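Learning Table Clearing from Hand-Held Gripper Demonstrations
Zaid Salameh -- final project report 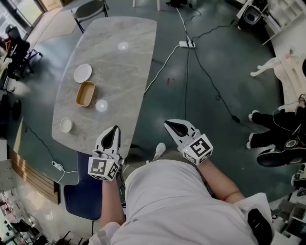
The aim of the project was to find out how much the starting position of the dishes matters when a policy is trained only on human demonstrations. Earlier work in our lab kept the layout fixed, and the policy failed whenever a plate was moved.

Method

I recorded 400 demonstrations with a pair of hand-held grippers. Each gripper has a marker cube at its base, and its position was tracked from the printed codes. The task was to put a bowl on a plate and then move both onto a tray. In half of the demonstrations the layout was fixed. In the other half I changed it before every take.

Two policies were trained, one on each half, with the same settings. Takes where a cube was lost from view for more than 15 frames were thrown out and recorded again. This happened mostly when I crossed my wrists -- a habit I had to unlearn.

Results

Each policy was tested on layouts it had not seen. The varied policy finished the task in 75 per cent of trials. The fixed policy finished in about a third, and most of its failures came at the first grasp, where it closed the fingers beside the bowl.

Limitations

All recording was done by one person at one table, so the results may not carry over to other operators. Glare on the tabletop was not controlled for either.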